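Desk Chores, Part 3: String-Tie Envelopes
October 18, 2020

Can a machine do the dull jobs in a mail room yet? Kyrylo Palamarchuk has been putting that question to small two-arm setups for Clirndale, one chore at a time. This gallery covers envelopes with a string and two buttons, the type still used for paper files at the Rindstead office. A clerk there handles 187 of them in a normal week and closes one in about 8 seconds.

The chore has three steps: pick up an envelope, deal with the string, put the envelope on a pile. Paper bends when it is gripped and string goes wherever it likes, so neither is easy for a machine.
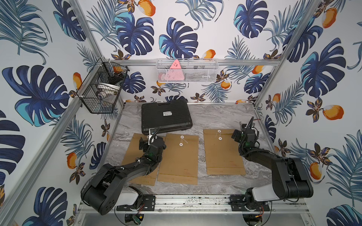

Three envelopes laid out on the work surface. 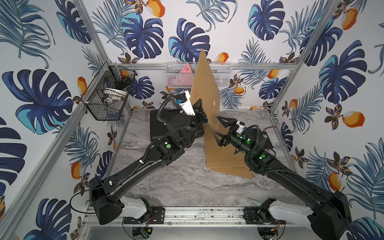
Held upright, with the string hanging down.
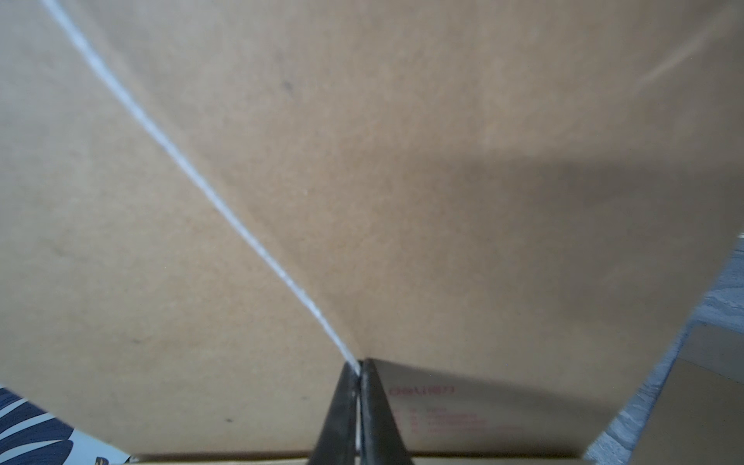 Fingertips closed on the string.
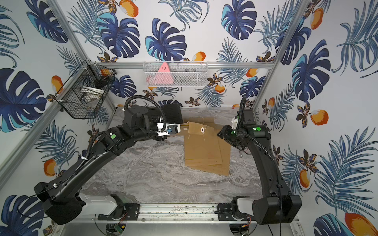 Envelopes in an uneven stack, both arms close by.

Two-arm desk work with kraft paper and string. All four pictures are from the same workspace.

Our view for now is that stacking is within reach and winding the string is the hard part. A person finds the loose end by feel and keeps it tight without looking. We would not hand over the Rindstead files yet.

Next in the series: folding dish towels.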